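The Most Dangerous Thing in the Building Is a Tote

I have spent a good part of my working life reading incident reports from Workell, where two-armed stations open, fill and close soft bags for people who order socks in bulk. The reports that travel are the dramatic ones. The report I'd like everybody to read is from September, and in it a machine did exactly as it was told while holding a handle it didn't have.

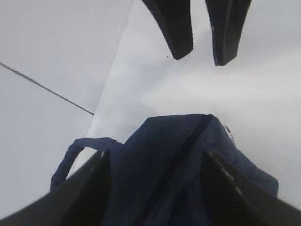
Navy fabric bag between the fingers of one gripper, with the second gripper coming in from above.

The fault went like this. One arm closed on a strap, the strap slid out, and the fingers went on closing until they met each other. The controller saw fingers that had stopped moving and logged a good grip. The other arm, trusting its colleague, pulled. The bag left the table and took a Flirerby sensor bracket with it. The line ran on for 33 more cycles, all of them recorded as successes, which is a better record than mine.

Management's response was to lower the pulling force by 2 percent and retrain the model on 400 extra grasps. I'm fond of retraining. It is what we do when we'd like a problem to be the machine's fault and the machine's homework. But the software from Prarora had already seen 2,000 grasps, and it had never once been asked whether there was any cloth between its fingers.
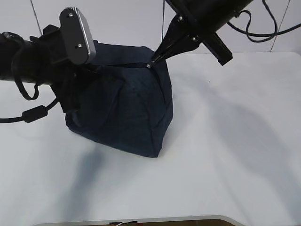 Safety rules for shared lifting were mostly written with boxes in mind, and a box has the decency to keep its shape. Cloth doesn't. Push on one side of a bag, as the left arm is doing, and the side dents in; pinch the top with the other arm, close to a rivet, and you have a bit of fabric, a bit of strap and a piece of metal all sharing one grip. Ask the controller which of those it is holding and it will tell you "closed."

My proposal is dull and cheap. Before either arm pulls, make it tug gently and check that something tugs back. If nothing does, stop both arms and call a person. The Massawe plant does this already. It costs them a little time on every bag, and their managers complain about it constantly, in a building where the brackets are still attached.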